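Sarneck Vakuumierer im Alltagstest: vier Monate, ein voller Gefrierschrank und ein paar Macken

Ich gebe es gleich zu, ich wollte nie einen Vakuumierer haben. Meine Schwiegermutter hat einen, der steht bei ihr seit Ewigkeiten im Keller neben dem Raclette, und genau da habe ich meinen auch schon gesehen. Dann kam der Herbst, wir hatten vom Hofladen ein halbes Lamm bestellt (dazu gleich mehr) und ich stand in der Küche mit einem Berg Fleisch und einer Rolle dünner Gefrierbeutel, die schon beim Aufziehen eingerissen sind. Noch am selben Abend habe ich bestellt.

Geworden ist es der kleine Sarneck, das Modell mit dem breiten Schweißbalken und ohne Rollenfach. Bezahlt habe ich ihn selbst, es hat mir also niemand etwas geschenkt. In der engeren Wahl war noch der Kikell, den ich mir von einer Freundin ausgeliehen hatte, deshalb kommt der hier auch immer mal wieder vor.

Auspacken und erster Eindruck

Im Karton lagen das Gerät, ein Absaugschlauch für Behälter, ein paar Beutel zum Ausprobieren und eine Anleitung, die offensichtlich einmal quer durch alle Sprachen geschickt wurde. Mein Lieblingssatz: "Den Beutel nicht überglücklich füllen." Mache ich seitdem nicht mehr!

Der Sarneck ist leichter, als ich dachte, und steht trotzdem fest auf der Arbeitsplatte, die Gummifüße sind wirklich gut. Das Kabel dagegen ist ein Witz. Ich habe die Steckdose hinter dem Wasserkocher und muss jedes Mal erst umräumen. Beim Kikell ist das Kabel deutlich länger und lässt sich unten aufwickeln, da hat einfach jemand mitgedacht.

Was die Beutel angeht

Ein Thema, das ich total unterschätzt habe. Man kauft ja einmal das Gerät und dann immer wieder Beutel, und da geht das Geld hin. Die Originalbeutel sind schön stabil, aber teuer. Ich habe dann eine Packung mit 100 Stück von Lastdale genommen, die sind auf einer Seite geriffelt, und ohne diese Riffelung zieht so ein Gerät mit Balken die Luft nicht richtig raus. Das habe ich natürlich erst begriffen, nachdem ich es mit normalen glatten Gefrierbeuteln probiert hatte. Da brummt das Ding tapfer vor sich hin und der Beutel legt sich nur vorne ein bisschen an, hinten bleibt alles, wie es ist.

Also glatte, knittrige Beutel bitte weiter für Brötchen und Kräuter nehmen und für alles andere die geriffelten. Ich wasche die großen übrigens aus, wenn nur Gemüse oder Brot drin war. Bei Fleisch und Fisch kommen sie weg, da bin ich pingelig. 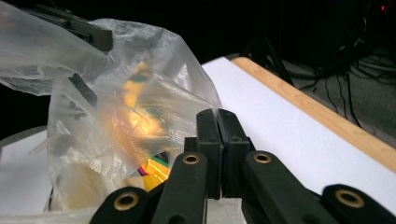 Die Bedienung

Klappe auf, Beutelrand in die Rinne legen, Klappe zu, an beiden Seiten kräftig runterdrücken, bis es klickt, und dann auf die große Taste. Das mit dem Klicken braucht am Anfang Mut. Ich dachte beim ersten Mal wirklich, ich breche etwas ab. Danach läuft die Pumpe, und wenn genug Luft raus ist, schweißt er automatisch zu.

Es gibt zwei Stufen, normal und sanft, dazu einen Knopf für feuchte Sachen, bei dem länger geschweißt wird. Den feuchten Knopf nehme ich inzwischen fast immer. Mit der normalen Einstellung hatte ich bei mariniertem Hähnchen zweimal eine Naht, die im Gefrierschrank aufgegangen ist, und die Soße habe ich dann aus der Schublade gekratzt. Schön ist anders. Mein Trick: Suppen, Soßen und Marinaden erst über Nacht in der Dose anfrieren, den Block rausdrücken und dann vakuumieren. Klappt super, man muss halt am Vorabend dran denken.

Der Sarneck ist laut. Abends um zehn mache ich das nicht mehr, unser Hund geht dann schmollend ins Bad. Der Kikell ist leiser, braucht dafür aber gefühlt eine halbe Ewigkeit pro Beutel, und nach mehreren Beuteln hintereinander will er eine Pause. Beim Lamm wäre ich wahnsinnig geworden.

Das Lamm, die Beeren und der Käse

Das halbe Lamm war also die Feuertaufe. Ich habe Portionen zu 400 Gramm gemacht, das passt für uns genau, und alles flach gedrückt, damit es sich stapeln lässt. Knochenstücke vorher mit einem gefalteten Stück Backpapier abpolstern, sonst pieksen sie durch die Folie. Ein Kotelett hatte ich vergessen, und prompt war der Beutel am nächsten Morgen wieder locker.

Bei Himbeeren bitte die sanfte Stufe und vorher anfrieren, sonst gibt es Mus (leckeres Mus, aber Mus). Hartkäse hält sich eingeschweißt im Kühlschrank richtig lange, das hat mich am meisten gefreut, weil wir immer viel zu große Stücke kaufen. Weiches Brot wird platt wie eine Flunder. Kaffeebohnen gehen gut, pieksen aber ebenfalls gern.

Den Schlauch für Behälter habe ich mit den Dosen von Gachanja probiert, die ich noch hatte. Der Adapter sitzt ein bisschen wackelig und man muss ihn festhalten, dann funktioniert es aber. Für den Salat vom Vortag ist das ganz nett. Extra Dosen dafür kaufen würde ich nicht.

Reinigung

Die Rinne lässt sich nicht herausnehmen. Das ist mein größter Kritikpunkt! Wenn da Fleischsaft reinläuft, steht man mit Wattestäbchen und Spüli über dem Gerät. Die Dichtungen kann man abziehen und abwaschen, beim Wiedereinsetzen muss man nur aufpassen, dass sie rundherum glatt liegen, sonst zieht er keine Luft und man sucht den Fehler eine Viertelstunde lang beim Beutel. Ersatzdichtungen gibt es beim Hersteller im Shop, ich habe mir gleich ein Set auf Vorrat hingelegt.

Würde ich ihn wieder kaufen?

Ja, würde ich, mit kleinem Seufzer wegen Rinne und Kabel. Wer nur ab und zu mal zwei Schnitzel einfriert, ist mit dem leiseren Kikell vermutlich glücklicher, oder bleibt einfach bei Dosen. Wer wie wir größere Mengen auf einmal wegpacken muss, der braucht etwas, das ohne Pause durchhält, und das kann der Sarneck.

Von mir gibt es 4 von fünf Sternen. Falls jemand von euch geriffelte Beutel kennt, die günstiger sind und trotzdem dicht bleiben, schreibt es mir gern in die Kommentare, meine Packung geht langsam zur Neige und im Oktober kommt das nächste Lamm.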